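3. Study 2: Who the Advertisements Speak To

Study 1 dealt with what brand managers say about their buyers. Study 2 looks at the advertisements themselves.
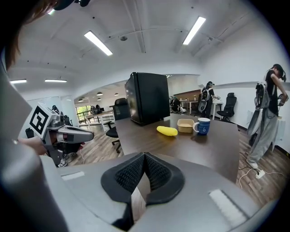

Figure 4. Two hand-held grippers, one carrying a square black-and-white marker.

3.1 Materials

We collected print and online advertisements for bottled spirits and liqueurs sold under the Dukik and Lidevmont names, together with those of smaller labels handled by the distributor Quaye. After duplicates were removed, 3326 advertisements remained. An advertisement was treated as a duplicate if it used the same main picture and the same headline, even when the size or the small print differed. Changes in the legal notice at the foot of a page were ignored.

Advertisements that showed only a bottle and a price were kept in the set but coded separately. They say little about who the buyer is meant to be, and including them in the main comparison would have made every brand look more neutral than its larger campaigns are.

3.2 Coding

Each advertisement was read by two coders working alone. They recorded the people shown, the setting, the time of day suggested, and the wording addressed to the reader. The coding sheet was adapted from the one used by Yimyam and Bonsu for beer. Their item on sport was dropped after a trial round, as it was hardly ever marked for spirits, and an item on gift giving was put in its place.

Coders gave each advertisement a score from 1 to 9 for intended audience, where 1 meant clearly addressed to men, 9 clearly addressed to women, and 5 no lean either way. Where the two scores differed by more than 2 points, a third coder read the advertisement and the middle score was used. Coders met every Wednesday to go over difficult items, but scores already entered were left as they stood.

Wording caused more disagreement than pictures did. Phrases such as "for those who know" were read by one coder as aimed at older men and by another as aimed at no one in particular. We added a note to the coding sheet asking coders to score the phrase only in light of the people and setting shown with it.

3.3 Results

Dukik advertisements leaned toward men in both print and online versions. The lean was weaker online, where the brand more often showed mixed groups at a table or a bar. Women in these groups were usually shown talking or listening, and the person pouring was usually a man.

Lidevmont was closer to the middle of the scale. Its liqueurs were addressed to women and its aged spirits to men, so the brand score hides a split between products. Ofori reported the same kind of split in wine, and we would expect to find it wherever one name covers both sweet and dry drinks.

The Quaye labels varied too much to be treated as one group. Funik, the largest of them, used almost no people in its advertisements and relied on recipes. Its scores sat near 5, and the coders rarely disagreed about them. Gift advertisements, mostly from the months after September, leaned toward men for all brands, including Funik.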